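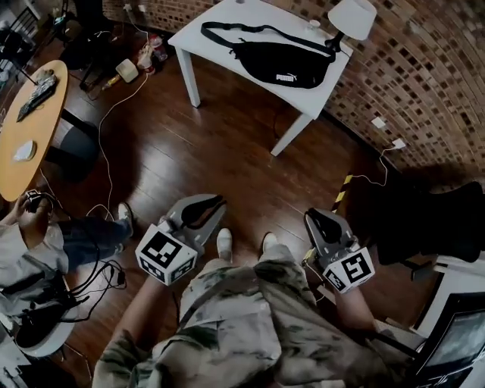
White table, bag and lamp, with the outlets on the brick wall and the tape below them

Room safety checklist, Ovetti studio, Metstead
Checked by Setsuko Maruyama, 15 September 2019

Thank you all for bearing with me while I wandered about with my clipboard. I have written more than the form asks for (I always do!) but I hope the comments are useful to whoever does the next round.

1. Floor clear of trip hazards: PARTLY
The wooden floor is lovely and mostly I have no complaints, but there is the thin white cable that comes out of the lower outlet and goes down and across the floor. Please could it be run along the foot of the wall and clipped? I caught my toe on it in June and I would hate anybody else to do the same with a cup of tea in hand.

2. Hazard tape in place and readable: YES
The yellow and black strip under the outlets is still easy to spot. Give it a press with your thumb when you pass, as the ends do like to lift.

3. Outlets undamaged, nothing overloaded: YES
Both faceplates are sound. No adaptors on adaptors, please, however tempting it is when the heater comes out.

4. Lamps: YES, with a note
The table lamp with the white fabric shade stands at the back corner of the white table. Bulbs in that one must be no more than 60 watts, and I have put a spare in the cupboard.

5. Tables steady and not overloaded: YES
I leaned on the white one and on the round wooden one and neither wobbled. Bags are fine on a table for a minute or two, but do tuck long straps in, like the one on the black PUMA waist bag, so that a passing sleeve doesn't take the whole lot with it.

6. Chairs: YES
The black office chair rolls nicely. Push it in when you get up. 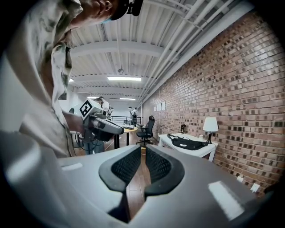 7. Walkway beside the brick wall: YES
It is a long, narrow room and it only takes one box to spoil it, so I am asking again for a clear 100 cm the whole way down. The brick itself is in good order, though it is rough on the elbows if you cut the corner.

8. Overhead lights: YES
All working. Report any flicker within 24 hours, even if it stops by itself.

9. Fire exit and extinguisher: YES
Door opens freely, pin and seal intact. Guimarães have the service record if you need it.

To do: clip the white cable, and order 5 metres of fresh tape from Usarance. I'll come back and look at item 1 once the clips are up.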